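Chapter 7
Storage and Flow in the Small Workshop

Learning Objectives

After studying this chapter, you should be able to:
Explain the difference between stock on hand and work in process.
Describe how shelf height and shelf depth affect the time spent on a task.
Calculate average waiting time for a simple two-stage process.
Discuss the costs that arise when finished parts and unfinished parts share a location.

Key Terms

work in process, point of use, staging shelf, first in first out, batch size, waiting time, golden zone

Introduction

In the previous chapter, we followed a customer order from the front office to the production floor and considered how a schedule is drawn up. A schedule, however, assumes that materials can be found. In many small firms this assumption is the weakest part of the plan. Workers may spend a considerable share of each shift walking, searching, lifting, and moving one item in order to reach another. None of this time appears on the order sheet, and very little of it appears in the accounts.

This chapter is concerned with the places where materials rest. Students often come to the study of operations expecting to learn mostly about machines. Yet in a typical shop, a part spends only a small portion of its life being cut, shaped, glued, or sewn. For the remainder it waits. The design of the places in which it waits is a proper subject for management, and it is one in which modest spending can bring a noticeable return.

Opening Case: Bolico Footwear

Bolico is a maker of work shoes and house slippers. The company buys its soles from an outside supplier, Hondska, and prepares the uppers in its own building. Until recently, all incoming parts were placed in a single storeroom at the rear of the property. When a batch was due to begin, one employee walked to the storeroom with a paper list, filled a cart, and returned to the assembly tables.

The arrangement had grown up over time and was not the result of any decision. When the company made only two styles, the storeroom was small and its contents were well known to everyone. By the time the range had grown to 11 styles, the same room held parts for all of them, and the trip for a single batch took roughly 7 minutes if nothing was missing. If something was missing, the cart was left in the aisle while a supervisor was consulted.

Management first proposed to enlarge the storeroom. An outside review, carried out by the consulting firm Lurner, recommended a different course. The storeroom would be kept for long-term stock, and small staging shelves would be set up beside the assembly tables. Each shelf would hold only the parts required for the current batch and the next one. The shelves would be shallow enough that no item stood behind another, and they would be set between waist and shoulder height, a range known as the golden zone.
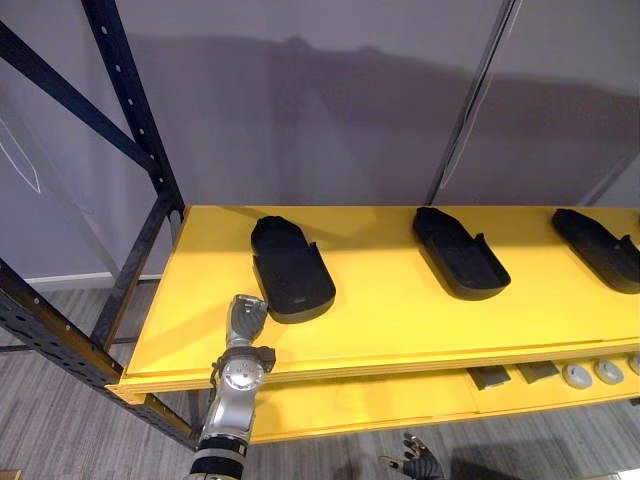
Pallavi Vashisht objected that the staging shelves would simply move the clutter closer to the people trying to work. In her view, any open surface near an assembly table would be filled within a month, whatever its intended use, and the shop would then have two storerooms where it had previously had one. She asked that no shelf be installed until there was a written rule stating what could be placed on it and who had the authority to clear it.

Her objection was accepted, and it changed the plan in an important way. Each shelf was given a posted limit. When the limit was reached, the preceding stage was required to stop sending parts forward until space became available. The shelf thus served as a signal as well as a surface. We will return to this principle in Section 7.3, where it is treated under the heading of pull systems.

7.1 Why Materials Wait

Materials wait for several reasons, and it is useful to keep them apart. Some waiting is planned. Adhesives must cure, dyes must dry, and leather may need to rest after it has been stretched. Waiting of this kind belongs to the process itself and cannot be removed by better shelving.

Other waiting results from batch size. Suppose that a batch consists of 100 pairs and that each pair requires 2 minutes at the first stage. If the whole batch must be completed before any part of it moves forward, the first pair finished will wait 198 minutes before it reaches the second stage. The last pair will not wait at all. The average wait is therefore 99 minutes, even though no machine has failed and no worker has been idle at the first stage. Reducing the size of the transfer batch shortens this wait directly, but it increases the number of trips between stages. The distance between stages then becomes a matter of some importance, and this is the principal argument for storage at the point of use.

A third kind of waiting arises from uncertainty. Where workers do not trust that parts will be available, they tend to gather more than they need and keep it close at hand. The practice is reasonable from the point of view of the individual and harmful to the shop as a whole. Bajpai, a furniture manufacturer discussed in the review problems, found a large quantity of hinges stored in personal drawers during a month in which it had placed a rush order for the same hinges.

Before You Read On

Consider a kitchen, a garage, or a supply closet with which you are familiar. Identify one item that is used daily and one that is used less than once a month. Note the height at which each is kept and the number of other objects that must be moved in order to reach it. Keep your notes, as they will be needed for the exercise at the end of Section 7.2.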